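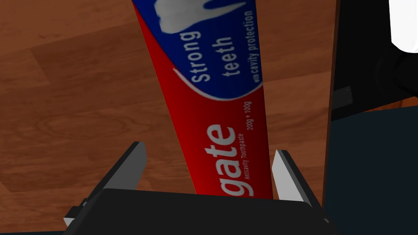
3.2 Collecting the demonstrations

We gathered everything for the tube task in simulation, and I'll admit I thought this would be the easy part of the project. Each demonstration was driven by a person through Trilcombe, our teleoperation front end, while Vumska logged the wrist view, the joint states and the gripper opening together. Theda Lenz and Ánh Trương did most of the driving in June (I did some too, and mine are the slow ones). We ended up with 1,404 recorded attempts and kept 900 of them for training.

Figure 1. Wrist view from the simulated set, with a toothpaste tube held near one end between the two fingers.

We threw out any attempt where the driver let go and regrasped more than 2 times. We also threw out the ones where the tube went through the tabletop, which happened a lot before we fixed the contact settings! What we did keep, on purpose, were the ugly grasps. In Figure 1 the tube sits at a slant and runs out past the top of the view, so the policy can't see the whole object it's holding. The printing runs sideways along the tube, and the gripper hides the near end. A learner trained only on tidy, centered views did badly on frames like this in our early tests, so we stopped asking the drivers to line things up first.

Start poses came from a list of 14, with a small random shift and turn added to each. Ánh wanted fully random starts and I wanted a fixed grid, and the list is where we met. Wood grain and lighting were drawn fresh for every attempt, but the furniture beside the work surface stayed put, and we come back to that choice in Section 5.

Labels were light. The driver typed one short sentence after each attempt, and Theda read all of them and fixed the spelling.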